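Sunday, February 3, 2019
Shape blocks, bench 2

Came in to oil the board and ended up playing with toddler toys for most of the afternoon. Titilayo Amadi has the grown-up half of this project (the budget) and is welcome to it.

The Jallham blocks are out of their bag at last. The heart will stand up if you set it point to the front and then don't breathe near the table. The red cylinder gives no trouble at all and I wish the rest of the set would learn from it. Eight on the board is comfortable. I had wanted more, but then you can't get your fingers between them. 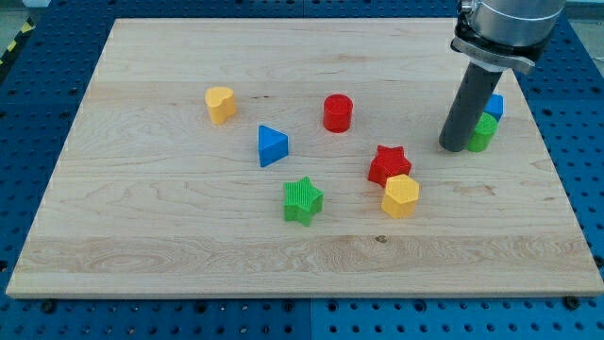 Board and table

Pale wood, planks running left to right, one small dark knot toward the lower middle. I keep taking the knot for a crumb and trying to brush it off. Sanded the front edge again with 119 strokes, counted out of boredom. Did not oil it. The Herkon oil says seven hours to dry and I had a bus to catch.

The blue table's holes remain the right size for swallowing screws. Lost one more today.

To do: ask Effiong about a second set. Find the lid for the oil. Vacuum under the bench, screw may be there.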